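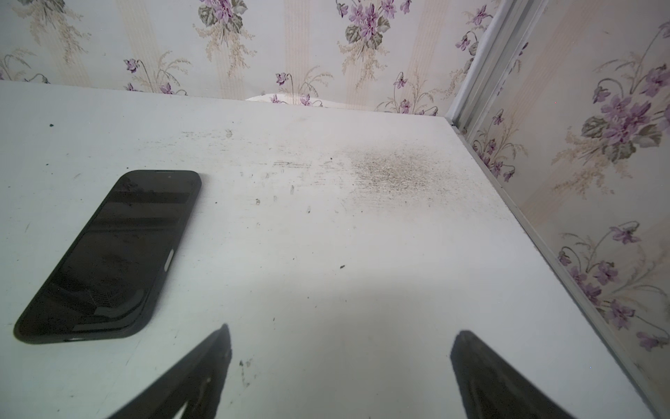
A phone left on a white tabletop, up against the papered walls.

The Long, Slow Return of Wallpaper

9th February
6 min read
18 comments

My grandmother papered her hallway in July, during the worst heat anyone in the family could remember, and for years afterward she blamed the weather for the seam by the coat hooks. It ran a little crooked from the ceiling down to the baseboard, and if you stood on the stairs in the late afternoon you could follow it the whole way with your eye. I loved that seam. I used to run my finger along it while the grown-ups talked, and I can still tell you that the pattern was small green pears, and that one of them, just above the light switch, had lost its stem where the strips met.

I thought of those pears last fall in Girunberg, where I had gone to see a shop called Rozīte that sells almost nothing but old wallpaper. It keeps the rolls in tall wooden pigeonholes, floor to ceiling, and the catalog on the front counter lists 1,664 patterns, some of them down to a single roll. You can't paper a room with a single roll, of course (you could manage a closet, maybe, or the back of a bookcase), but people buy them anyway. The woman minding the counter told me most of her customers come in looking for a particular kitchen. They bring a snapshot, or a scrap they found behind a radiator, or just a memory of orange teapots, and they go through the books with her until something makes them stop.

For a good long while, paint had won. Anyone who bought a house in those years remembers the weekend with the steamer, the gray paste under the fingernails, and the layers coming off one after another, stripes under roses under something brown. We wanted our walls plain and pale, and I did it too. I scraped a whole dining room of perfectly good bamboo leaves down to the plaster and painted it a color called oatmeal, and I have been a little sorry ever since.

Now the paper is creeping back, and it is coming by way of the small rooms. Powder rooms first, then the landing, then the odd corner where somebody has set up a table to pay the bills. The newer papers are kinder to the beginner. You brush the paste on the wall and hang the strip dry, and if you get it wrong you can slide it over or peel it off and start again while your temper holds. Cillus, a small maker out in Bomemura, prints its rolls on an old surface press that lays the ink on thick enough to feel with your thumb. Six people work there, and they stop the press for lunch.

I spent a morning at Bomemura and came home with ink on my good coat and far too many samples. They have been taped up in my spare room all winter, and I go in with my coffee and look at them in different light. The blue one is lovely until noon. The one with the herons is too much, and my sister says so every time she visits, and I suspect I'll end up buying it.

If you are thinking of trying it yourself, order one roll more than the chart tells you, and check that the batch numbers match before you open anything. Start in the corner behind the door. Hang a plumb line even if the house is new, and change the blade in your knife much more often than seems reasonable. Keep the leftover roll somewhere dry, with the name of the room written on the end.

And if a seam comes out crooked, you might leave it be for a season. I went by my grandmother's old house on the way back from the airport, and the hallway, as far as I could see through the glass in the door, is white now.

3,977 shares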